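Our Worktables: How Students Clean a Shared Study Room
June
By the Perumitz Hall project group
Reading time: 2 minutes
Print this page | E-mail this page

Our project was about cleaning in the shared study room of Perumitz Hall. We wanted to learn if students clean the tables after they use them, and what could help them to do it more often. The room is open until late, and the cleaning company comes only on Friday. On the other days the students must take care of it.

We made a short questionnaire with 8 questions and put it near the door. In 2 weeks we received 31 answers. We also talked with students from Thibodeau House, where a similar room exists and where the rules are older than ours.

Most of the students who answered said that they clean their table "sometimes." The most common reason for not cleaning was that they did not find a cloth. The second reason was that the table already looked clean to them. We found this answer interesting, so we decided to write more about it.
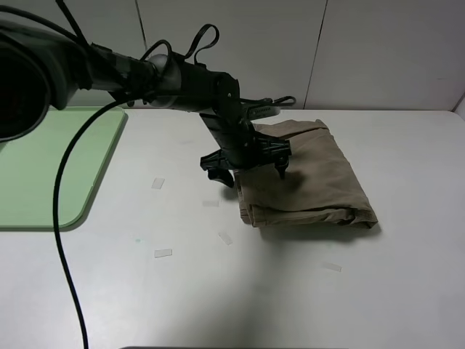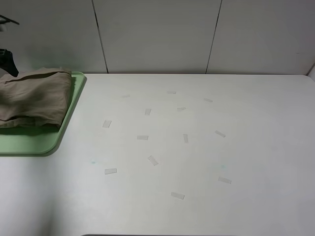
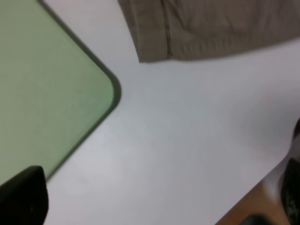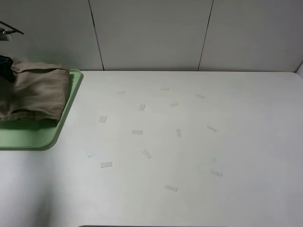

What people call dirty depends very much on color. Coffee and pencil marks are easy to notice, and in our answers almost everybody said they would wipe them. Clear or pale things are a different problem. The small pieces of tape in the second and fourth pictures are only a little whiter than the table under them, and a person who sits down in the evening can easily put a notebook on top of them. Several students wrote that they discovered glue or tape only when their paper was stuck. For this reason we think the rule "clean if it is dirty" is too weak, and the rule should be to wipe the table every time.

We tested this rule in our room. We put a basket with cloths beside the window and a small sign with one sentence: "Please wipe before you leave." The cloths and the spray came from the Skornamlow shop and cost 50 dollars together, which the hall paid. We did not write names and we did not check who cleaned.

After the test we asked the students again, in conversation only. Many of them said that the basket helped more than the sign. Two students did not like the smell of the spray. One student asked who washes the cloths, and we must admit that we had no plan for this at the start. Later we made a list for washing, but it was filled only for the first days.

Our work has some limits. The number of answers is small, and the students who like a clean room were probably more interested in answering. We also did the test near the exams, when the room is more full than usual. The group from Skirov Hall wants to repeat the questionnaire in the fall, and we gave them our questions and the text of the sign.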